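**Wrist camera only vs. wrist + overhead for picking faceted parts: results**

**flukearm_dan** wrote on 11/24/22:

Posting the numbers from the Letwood test since a few of you asked in the other thread. The question was whether a policy trained on the wrist camera alone can grasp low-poly printed parts as well as one that also gets an overhead view. Same demos for both, 159 total, all teleoperated by me. Same network, same training steps. The only change is whether the overhead stream goes in.

| Policy | Trials | Held for the full lift |
|---|---|---|
| wrist only | 85 | 37 |
| wrist + overhead | 85 | 59 |

A trial counts if the part is still held after the lift and a 4 second wait. Anything that slips, spins out or gets pushed away is a fail. Part poses came from a printed list so both policies saw the same starts.

My reading is that wrist only loses it in the last bit of the approach. Once the fingers are next to the part, the camera can't see most of it anymore.

**barrios_bench**

Thanks for using the same starts for both. Most of the posts here skip that.

I don't agree with the reading though. We ran wrist only at Barrios in March on foam blocks and had no such gap. If the view at close range was the problem we should have seen it too. I think your wrist policy is undertrained. It has to learn the search part of the motion from a camera that starts out looking at bare table, and 159 demos isn't much for that.

**flukearm_dan**

Foam blocks are forgiving. You can be off by a lot and the foam takes it up. On hard facets the fingers land on a slanted face and the part rolls.

I did go back through the fails. Most of them reached the part fine. Search was not the issue, it got there and then closed in the wrong place.

**prok_user4**

What color are the parts and what is the background? I had a white part on a pale surface with the Prokavov arm and the facets washed out so badly that the policy treated it as a blob. Changing the lamp did more than adding a camera.

**flukearm_dan**

White on beige-gray. The facets do shade differently from each other, so I wouldn't call it a blob, but I haven't tried a second lamp position. Fair point, I'll add it to the list.

**barrios_bench**

"Closed in the wrong place" could still be undertraining. Did you plot success against number of demos? If wrist only is still climbing at 159 and the two camera one is flat, you have your answer and it's mine.

**flukearm_dan**

No, one demo count only. I can train on half and see which way it moves. That's four more runs if I do two seeds each, so give me a while.

**tinplate**

Is the overhead policy even using the overhead image when it closes? Black out that stream once the gripper is down by the part and rerun. If the score stays up, the overhead view is helping with where to come in from, and the close-up argument is wrong for both of you.

**barrios_bench**

That's a better test than mine. Do that one first.

**flukearm_dan**

Agreed, and it needs no new training for a first pass. The sudden black image might throw the policy off by itself, so I'd freeze the last overhead image instead of blanking it.

**tinplate**

Freezing works. Do both if you have time, it's only trials.

**prok_user4**

Which gripper is this? If it's the Flukedine, check for play in the linkage before you blame anything on the policy. Mine had enough that the fingers closed off center.

**flukearm_dan**

Not the Flukedine, but it is a linkage type with riveted arms. I'll check it for play before the next set. Plan is the frozen overhead test first, then half the demos, then the lamp. I'll keep the parts and the pose list the same for all of it. Wrist view from the current setup:

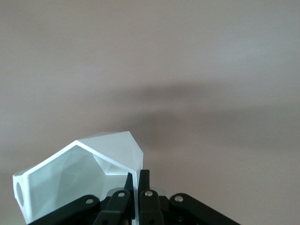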